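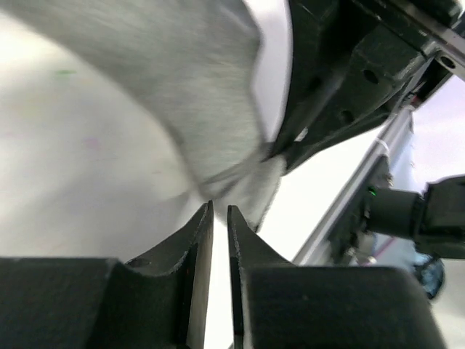 Clandetska: is the May expansion worth waiting for?

Posted by Flora Strachan, 24/01/2019

Hello all, hope everyone's keeping well. I finished the main story of Clandetska last night (700 hours, don't judge me, I fish a lot) and I'm torn. Do I start again now on Major difficulty, or hold off until the expansion lands in May? It says there's a new region, Arance, and 15 side quests, and I'd love to arrive there with a fresh character.

niall_lamont
Lovely to see another fisher! I'd start now, Flora. You'll want the practice, and Major is a very different game once the wolves learn to open doors. My first run on it lasted one evening and I enjoyed every minute.

FulgencioP
Sorry Niall, I can't agree. Starting now means she'll be worn out by May. Play Divulari in the meantime, it's short and the music is gorgeous.

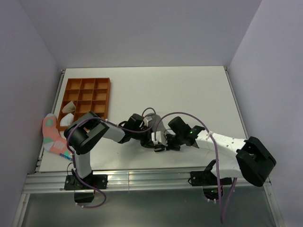
Also, old saves start Arance with 2,000 coins and new ones get 50, so I'd keep the character you have.

Kirsty F
Is that right about the coins? I read it as everyone getting the 50, and the 2,000 only if you'd bought the pass early.

FulgencioP
Hmm, you may be right, Kirsty. I'll have another read after tea.

Flora Strachan
Thank you, all of you! I did get the pass early, so fingers crossed. Going to try Major tonight and keep my old save safe. Niall, which bait do you use on the north lake?

niall_lamont
Bread, always bread.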